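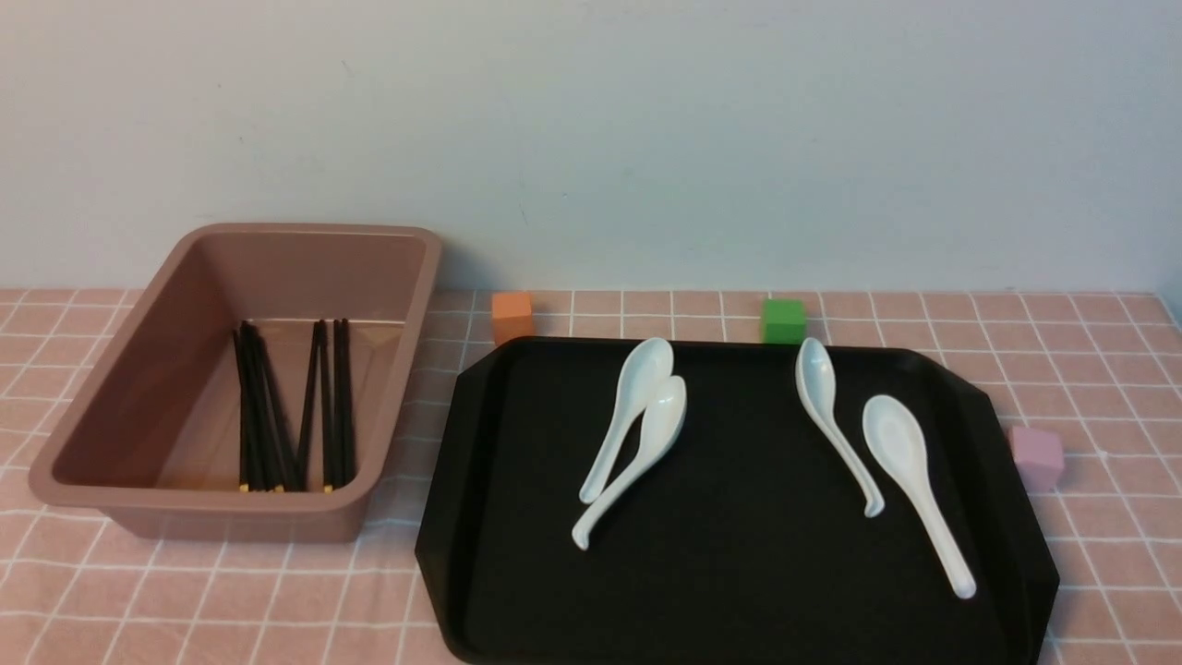
Page last changed: September 2019

Tarigan pauses table-setting robots after gripper fault

Tarigan has stopped using its two-armed table-setting robots at the Vama test kitchen after one of them failed to stop when its gripper jammed. No one was hurt. The machines will stay switched off until the gripper control software has been replaced and checked, the company said.

The fault happened during a sorting job the robots run every day. White soup spoons are laid out on a black tray, and the robot picks them up one at a time and moves them to a bin that also holds black chopsticks. The job is meant to copy the work of clearing and resetting tables in a noodle restaurant, where spoons and chopsticks come back mixed together and have to be put away before the next seating.

According to the company's incident report, the right arm closed on the handle of a spoon that was lying against another one. The fingers slipped toward the hooked end of the handle and the force reading went over its limit. The arm should have opened its fingers and backed away. It kept closing for 8 seconds and pushed down on the tray at the same time. The spoon broke, and pieces of ceramic landed on the table and on the floor next to the operator's chair.

Melquiades Trujillo, who was running the shift, pressed the emergency stop. He was wearing safety glasses, as the site rules require.

"The arm went quiet, and I thought it had let go," Trujillo said. "Then I heard the spoon go. I hit the button and stayed where I was until the power light was out."

The report gives two causes. The first is a software update from Zerico, the supplier of the gripper controller. The update changed the way force readings are passed to the arm. When two readings came in very close together, the second one could be dropped, and the arm carried on as if the grip were normal. The second cause is on Tarigan's side. The update was loaded on all the robots without the bench test that is supposed to come first.

Engineers went back through the logs after the stop. Of 2,225 picks recorded since the update, 1,619 were made with the right arm. The dropped reading showed up in 5 of those. In the other four cases the spoon came free by itself and the robot finished the pick, so no alarm was raised. The left arm uses an older controller and did not show the fault.

Mhairi Shearer, head of safety at Tarigan, said those four picks should have been caught.

"The warning was in the log file, but it was filed as a note and we don't read the notes every day," she said. "That has been changed. A force reading that goes missing now counts as a stop, and somebody has to sign before the robot is started again."

Spoons are among the harder items for the robots. The glaze is smooth, the handles are curved, and two spoons that lie across each other can move together when only one is gripped. Chopsticks cause fewer grip alarms but are dropped more often. The company said it had no plans to switch to plastic spoons for testing, as the restaurants it wants to sell to use ceramic ones.

Zerico has withdrawn the update and told customers to go back to the previous version. A corrected version has been sent to Tarigan for testing. Until it is approved, kitchen staff at Vama are doing the sorting by hand.

Other changes listed in the report are:

Updates will be tried on one robot on the bench before they are copied to the rest.
The grip force limit for ceramic items will be lowered.
A clear screen will be fitted between the table and the operator's chair.
The emergency stop button will be moved from the wall side of the desk to the front edge.

Trujillo said the last point had been raised by operators before. "You had to reach across the keyboard for it," he said.

The stoppage also affects Stasby, a restaurant group that had planned to try two of the robots in its dishwashing area this fall. Stasby said the trial had been moved to November and would go ahead only if the new software passes. It has asked to see the full log of the right arm along with the test results.

Tarigan said the damaged gripper had been kept for inspection and would not be put back into service. Operators at Vama will be given a short refresher on the emergency stop procedure before the robots are turned on again.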